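Review: the Taltix hand-held gripper kit, after a fall with our robotics club

I put off writing this until we'd had the grippers long enough to get annoyed with them. It's October 17, 2026, we've been at it since the school year started, and I'm still a fan, so here goes.

Some background. I help run the Tremum robotics club, which is high schoolers plus a few who graduated and never quite left. This year's project is a tidy-up robot: it should learn to put books, bags and small stuff where they belong by studying recordings of people doing the same job with grippers in their hands. Laurinda Aguiar found the kit and talked the rest of us into it, and she has been insufferable ever since (deservedly!).

You get two grippers in the box, marker cubes, cables, a head strap, and a printed booklet that is better than it needs to be. Our set cost $982 with shipping. That's a big chunk of what we raise in a year, and if you only want to build a wheeled bot for the spring meet, spend it on motors.

Setup took one long evening. The mechanical part is quick – the cubes click on, the fingers go on with two screws each, and even our newest members had it done before the pizza came. Calibration is slower. The booklet tells you to do it in even light, and it means it. Our first try was late in the day with sun coming in sideways, and the tracking drifted all over the place. We pulled the blinds, ran it again and it was fine.

What I love most is how fast kids get good with these. The squeeze feels natural, the fingers follow your hand without any lag I can feel, and after a few minutes you stop thinking about the tool and start thinking about the job. Aino Lehtinen had never done anything with robots before September and she now records the cleanest runs in the club. She goes slow, she keeps the cubes in view, and she doesn't fix a bad grab halfway through, she just starts over. We've made that a rule for everybody.

We have 281 usable runs so far. I don't know yet if that's enough for what we want, and Siv Solheim, who does most of our training code, says to ask her again in November. The files come out well organized, though, with both hands lined up in time, and she had them loading in an afternoon. Compare that with our old homemade gloves, where matching left and right by hand ate entire weekends.

Hardcover books have turned out to be the hard part. They're heavy for their size, the covers are slick, and if you grip the spine off center the whole thing swings. Thin plastic bags are the opposite problem: easy to pinch, impossible to put down neatly. We've learned a lot from both and I'd suggest starting with one of each if you buy this. Leave the tiny items for later.

Now the gripes. The cables are too short and they get everywhere. One person working alone can manage, but with a partner at the next table you are forever stepping over something. The head strap slips on anybody with fine hair; Elsa Holmgren sewed a strip of rubber band inside ours and that cured it. My hands are small and my forearms are sore after 20 minutes, so we swap often. And the marker cubes scuff. Buy the spare set, or ask for one, I wish we had.

Support has been great. I wrote to Taltix with a question about the finger pads and got a real reply the next morning, with a drawing.

We also tried the Dikeck grippers for a weekend, borrowed from the Haugland club. They're lighter and the handles are nicer, but the software kept losing the left hand and we gave up on them. If they fix that I'd happily look again.

Would I buy the Taltix kit a second time? Yes, tomorrow. Kerstin Magnusson is already pricing another set so we can run more pairs at once.
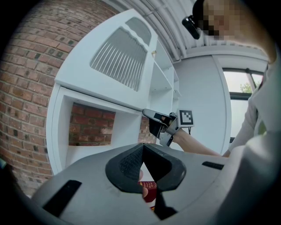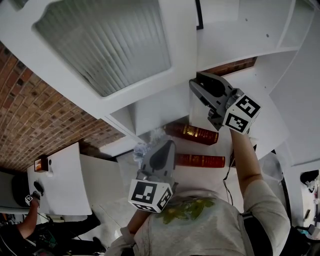

Grippers in hand at the shelves (first photo) and at the desk with two of the dreaded hardcovers (second).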